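Courses > Facilities and Equipment Planning > Week 5 > Handout: Costing a cleaning robot

Reading time: 4 min

Handout prepared by Lai-ching Yip. Bring it to the Tuesday tutorial with your draft budget sheet.

1. Where we got to

Last week Loan Đoàn took you through depreciation and left you with the Volik proposal. You'll remember the claim on its second page: a mobile arm that wipes down trolleys, benches and shelving between uses, and pays for itself inside two years. I've been reading proposals like it for a long while and I don't believe the two years. I might be wrong. Your job this week is to find out what would have to be true for the figure to hold.

2. What the quote leaves out

The quote covers the arm, the base and one gripper. It doesn't cover spare cloths in whatever size the gripper likes, a second battery, the site survey, or the hours your own staff will spend teaching the thing where the furniture is. Ask for all of these in writing. Ziteo, the competing supplier in the case, folds the survey into its price and then charges for each change of floor plan, so don't assume the longer list is the dearer one.

Also ask what "cleaned" means. In the Volik trial report a surface counts as cleaned when the tool has passed over it. A supervisor would count it as cleaned when there's nothing left on it. Those are two different jobs with two different cycle times, and the payback sum uses the quick one.

3. The task you are paying to replace

Before you price a machine, go and watch the work. Pao-chu Chuang spent a shift on the trolley round for this case and came back with a task sheet that looks nothing like the one in the proposal. The proposal has one line for a trolley. Hers has top shelf, lower shelf, rims, legs, and a line for anything stuck on that needs a second go.

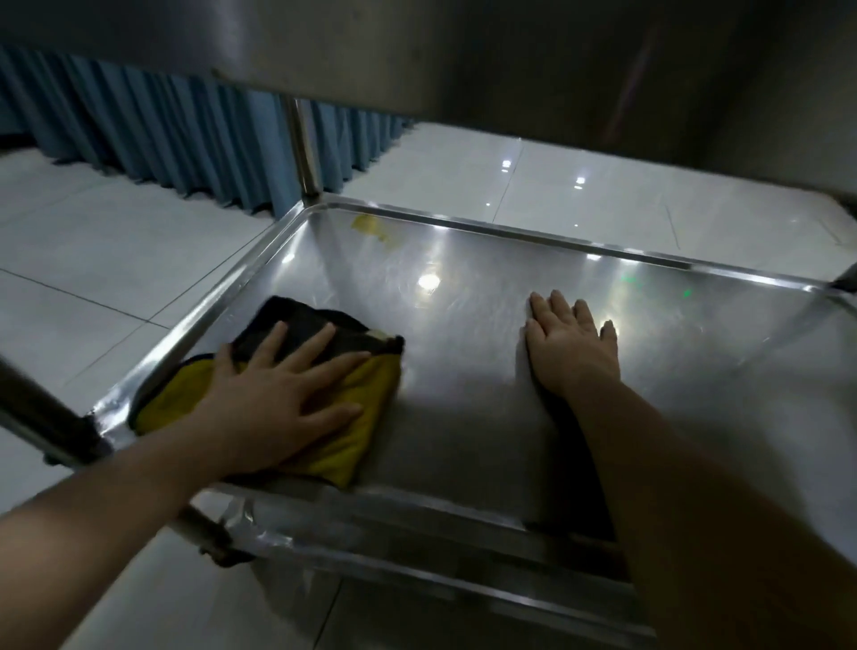 Lower shelves deserve their own row in your sheet. Reach is limited by the shelf above, light is poorer, and polished steel throws glare back at any camera looking for dirt. Volik's demonstration used an open bench. If the supplier can't show you the arm working between two shelves, put the lower shelf down as manual labour and see what happens to the saving.

4. The sums

Case figures for the exercise:

Trolleys on the register: 317
Trolleys in the Volik trial: 6
Annual service plan: $909 per arm per month, billed yearly
Service life assumed by supplier: 5 years

Six trolleys is a small trial. It tells you the arm can do the job at least sometimes. It tells you very little about a register of 317, some of which will be bent, relabelled or missing a castor.

The service plan is the line most students skip. It comes to $10,908 a year for each arm, and $54,540 over the assumed life, before anyone has replaced a part. Put it in the operating budget, and check whether the licence to run the software is inside it or beside it. Volik's draft contract is vague on this point. Treat vague as extra.

5. A dissenting note

Lok-yiu Kong, who tutors the Thursday group's case material, thinks I'm too hard on the supplier. His argument is that staff turnover has a cost too, and that the Tsang site spends more on rehiring than its manager admits. Fair enough. If you want to use that argument, cost it, and use the same labour rate on both sides of the sheet.

6. For the tutorial

Rework the payback period with lower shelves kept manual.
Rework it again with one arm out of service for a month.
Write half a page to the Urness finance manager recommending buy, lease, wait or decline. "Further investigation" will be marked as a decline, so commit yourself.

Shih-chieh Shek has the spreadsheet template and will send it to anyone who missed the lecture. Please don't change the column headings.

3 comments · 5 shares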